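Setting Up Filledora: Part 3, Your First Shelf

By Caoimhe Gilmartin

OK, so by now you've got the Filledora app installed, you've made your account, and you've picked a name for your house (mine is Mulcahy, after the street). If you haven't done that yet, go back to Part 2 and come find me when the green check mark shows up. I'll be here!

In this part we're going to make your first shelf, put some things on it, and print labels. A shelf in Filledora doesn't have to be a real shelf. It can be a drawer, a closet, a box in the garage, the back seat of your car. I have one called "Under The Stairs" and one called "Mom's Stuff, Don't Touch."

Before you start

You need your phone, the label printer (charged, please, it dies at the worst times) and one container of household odds and ends. Start small. I began with my whole basement in August and quit the first evening with half of it on the floor.

3.1 Make the shelf

1. Open the app and tap the plus sign in the bottom corner.
2. Choose New Shelf. Don't choose New Room, that's a different thing and we'll get to it in Part 5.
3. Type a name. You get 26 characters, counting spaces, and the app just stops letting you type when you run out.
4. Pick a color. You can change it later, so don't agonize like I did.
5. Tap Save and wait for the little buzz.

Note: If you don't feel the buzz, your phone is probably on silent. Look at your shelf list. If the new name is there, you're fine.

3.2 Add your things

1. Tap your new shelf, then tap Add Item.
2. Hold the phone over the container and take a picture. Turn on a lamp if the room is dim, flash makes shiny stuff look like a white blob.
3. Give each item a name you'd really say out loud. "Tape, wide" works for me. "Adhesive Product 1" does not.
4. Choose a group for it. Filledora comes with 16 groups and you can add your own.
5. Tap Next Item and keep going until the container is done, then tap Finish.
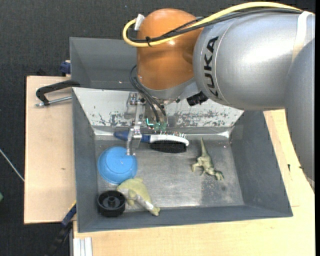

Groups are the part people write to me about the most, so let me slow down for a minute. Every item gets one main group, and the main group decides which list it shows up on when you search. You can add tags on top of that (as many as you want), but the main group is the boss. Mixed bins are where it gets tricky. Take that grey one with the hairbrush, the blue bowl and the toy dinosaur all in together: I'd put the hairbrush under Bathroom, the bowl under Kitchen and the dinosaur under Toys, and leave all of them on the same shelf. The shelf says where a thing is and the group says what kind of thing it is. And for a part you can't identify, like the round black plastic one, use the group called Mystery. I love Mystery. Go through it every few months and you'll recognize more than you'd expect.

Caution: Deleting a group deletes the group name from every item in it. The items stay, but they all drop into No Group and you have to sort them again by hand. There's no undo. I lost a Sunday to this.

3.3 Print the label

The printer that comes in the starter kit is the Brustano, the little square one. The older Jarnemard printer works too, but it only prints the name and not the code, so skip step 4 if that's what you have.

1. Hold the power button for 3 seconds, until the light goes solid.
2. In the app, open your shelf and tap the three dots, then Print Label.
3. Check the preview. Long names shrink to fit, and anything over 18 characters gets pretty tiny.
4. Make sure Include Code is switched on.
5. Tap Print and let the label come all the way out before you tear it. Pull down and to the left.
6. Wipe the container with a dry cloth and press the label on, middle first and then the edges.

Note: Labels don't like fabric. For baskets and canvas bins I stick the label to a luggage tag and tie it to the handle. Looks kind of cute!

Caution: Keep spare label rolls out of the sun. The paper goes dark in heat and then you can't read a thing on it.

3.4 Try it out

1. Go to the home screen and tap Scan.
2. Point the phone at your new label, a hand's width away.
3. The shelf should open with your whole list on it.

If you get "Shelf not found," you're most likely signed in to a different house. Tap the house name at the top and switch. If the scan does nothing at all, wipe the camera lens (mine always has hand cream on it) and try again. Still nothing? Print the label again with a shorter name.

Once it works, do one more container before you put everything away. The second one goes so much faster, and you'll want the practice before Part 4, where we share the house with other people and decide who's allowed to move stuff.

Last updated Friday, October 2, 2026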